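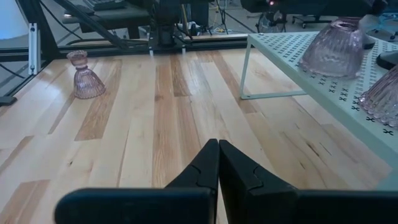 Pale and darker boards side by side, with a few knots left in.

The Table Question, Continued

Readers with long memories will recall that in the spring issue I asked what people put on their wooden tabletops. I expected a handful of replies. I got 54, several of them running to a second page, and one with a hand-drawn chart. I have now read them all, some of them twice, and I'm in a position to report that our members agree on nothing except that everyone else's table is sticky.

The oil people wrote first. They are a contented bunch and they like the smell. Their method is to wipe it on, wait, wipe it off, and do it again whenever the wood starts to look thirsty. How often is that? Answers ranged from every month to "when my mother visits." Lurdes Cardoso oils hers on the first day of each season and has done so since 2000. She sent a note correcting my spelling of linseed in the last issue, for which I thank her.

The varnish people are brisker. They did it once, they did it properly, and they would like to talk about something else. I admired this until I got to the letters from varnish people whose finish had worn through in front of the one chair everybody sits in. You can't patch a worn spot in varnish so that it disappears. You can patch it so that guests ask what happened there. The honest fix is to sand the whole top and start over, and you will find sanding dust in the butter dish until July.

Then there is wax. Wax looks lovely, feels lovely, and will hold a perfect record of every mug you own. If you like wax, keep coasters. If you live with people who don't use coasters, you already know how that conversation goes and I have nothing to add to it.

A few practical points did come up more than once, so I pass them on. Wipe spills early, including plain water. Go easy on the spray cleaner; a damp cloth and a drop of dish soap will handle most dinners. Try any new product on the underside first and give it a couple of days. Lay oily rags out flat outdoors to dry, away from anything that burns, and never ball them up in a bin. They can heat up and catch fire all by themselves, and I'm not being funny about that one.

On cracks, opinion was split (sorry). Matilde Quintela fills hers with tinted wax sticks every winter and watches them squeeze back out every summer. Boards swell and shrink across their width with the damp in the air, and a small crack that opens and closes with the weather can mostly be left alone. Crumbs will get in. A wooden toothpick gets them out, and it's not a bad way to spend a phone call.

As for my own table, it has been oiled, waxed over the oil, scrubbed in a temper, and oiled again. It came from a house sale in Imcombe with six chairs, four of which I would let a guest sit in. It looks fine from the doorway.

Next issue: cutting boards, and whether they can go in the dishwasher. They can't, but I'm told I have to hear both sides. Letters to the usual address, please, and one page is plenty.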